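# Equipment Review: Votau Two-Finger Gripper, Hand-Held Version

**Prepared for:** Greenberg Packing Services, Equipment Evaluation Office
**Period of use:** concluded October
**Recommendation:** conditional; not for unattended work

Greenberg requested an assessment of whether the Votau gripper, at a list price of $3660 per pair, could be considered for light packing duties at its Grolier depot. The duties in question are modest: placing soft goods in cartons, removing them again for inspection, and tidying a work surface between orders. Comparable tasks arise in any household, and the manufacturer's literature refers to both markets. This review therefore considers the product against each.

The hand-held version carries the same fingers and jaw pads as the arm-mounted version. An operator supplies the reach, the judgement and the correction of errors. Results obtained by hand should accordingly be read as the upper limit of what an automated installation could achieve with the same jaws.
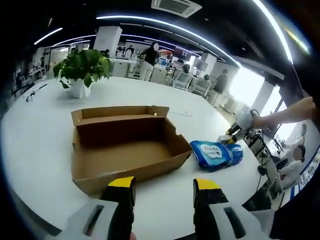
Packing soft goods remains among the more difficult chores to automate, and the reasons are well understood in the trade. A rigid item presents the same faces each time it is lifted. A soft pack sags, folds and shifts its weight, and the position from which it was successfully gripped on one occasion may be of no use on the next. The packet of wet wipes lying beside the empty carton, with one end crumpled, is representative of the class. A shallow carton with its flaps removed is a lenient target, and the assessors consider that any device offered for depot use should manage it without difficulty. Deeper cartons with the flaps attached are a fairer measure.

**Grip and release**

Across 269 recorded transfers, the jaws held soft packs securely when the film was slack enough to be gathered between the pads. Tightly filled packs were less satisfactory, as the pads tended to slide over the surface before closing. Release was clean in most instances. The pads are narrow, and concentrate pressure on a small area of film. No pack was punctured, although several were creased to a degree that Greenberg's retail customers may regard as unacceptable.

**Working inside a carton**

Clearance is the principal limitation. The grey finger housings are bulky in relation to the pads they carry, and where two packs are placed side by side there is little room left to open the jaws. An experienced packer resolves this by sliding a flat hand down the carton wall. The gripper has no equivalent motion.
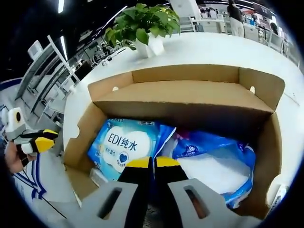 *Jaw pads closing on a blue pack inside the carton, with a second pack alongside.*

The order in which items are placed is consequently of greater importance than it would be for manual packing. The assessors obtained the best results by loading the far side of the carton first. Automated planning software, such as the Nunemix package offered with the arm-mounted version, would need to account for this. That software was not supplied for evaluation, and no opinion is given upon it.

**Two-handed operation**

Votau recommends that grippers be used in pairs for soft goods, with one steadying the carton or pack as the other works. The advice is sound. It also doubles the equipment on the bench, and cable management requires attention.

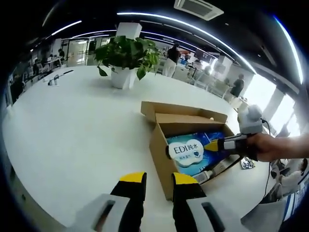

Paired operation improved control noticeably, particularly in the final few centimetres of placement, but did not improve speed. A competent packer completed a standard carton in a fraction of the time required with the grippers. Operators reported fatigue in the forearm during longer sessions, and the assessors limited continuous use for that reason.

**Suitability for household chores**

The product cannot presently be recommended for domestic purposes. Putting away groceries, folding laundry and clearing a bench after tea all involve a far wider range of shapes than a depot carton, and the cost is difficult to justify for tasks a person completes in a few minutes.

**Ratings**

| Criterion | Score (out of 5) |
|---|---|
| Build quality | 4 |
| Grip on soft goods | 3 |
| Clearance in cartons | 2 |
| Operator comfort | 2 |
| Value | 2 |

Greenberg is advised to defer purchase and to seek a further demonstration in 6 months, when slimmer finger housings are expected to be available. Should a purchase proceed in the interim, it should be confined to supervised trials using the depot's own cartons and stock.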